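Mutua Langat
2020-08-10

I stopped using dryer sheets in April. Some notes on drying clothes, for anyone else who moved into a small apartment and had to learn this over again. Thread.
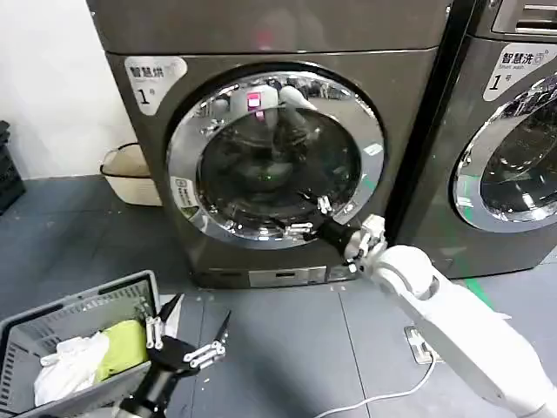 Front-loading dryer, dark gray, chrome ring on the door.

1/ Spin speed matters more than anything you do afterward. My washer was set to the lowest spin when I moved in and I never checked. One notch up and the towels come out far lighter.

2/ Clean the lint screen every load. If you used dryer sheets for years, wash the screen too. Warm water, dish soap, old toothbrush. Run water over it first. If the water pools on the mesh, it needs the wash.

3/ Don't mix towels with shirts. The shirts finish first and then get cooked while the towels catch up. I ruined two collars this way before Ching-wen Cheng told me to sort by weight and forget about color for the dryer.

4/ Half full is a good load. A packed drum turns everything into one damp ball - fitted sheets are the worst for this. I stop it once in the middle and pull the sheet apart.

5/ Jeans: inside out, zipped, low heat, out while the waistband is still a little damp. Hang them by the hem.

6/ Wool balls. I bought a set from Ikard. They keep towels from clumping. I can't say they do anything for static. Teemu Manninen swears by a safety pin in a sock and I haven't tried it.

7/ Static was the one thing I missed the sheets for. Taking synthetics out early fixed most of it. Fleece I just hang up now.

8/ Cost. I wrote down what I spent on sheets and softener before I quit and it came to $81. The balls were less than that.

9/ Someone asked about racks. Mine is a folding one from Niskanen, and it goes next to the window with the window open a crack. Socks on the bottom rail, shirts on hangers off the end.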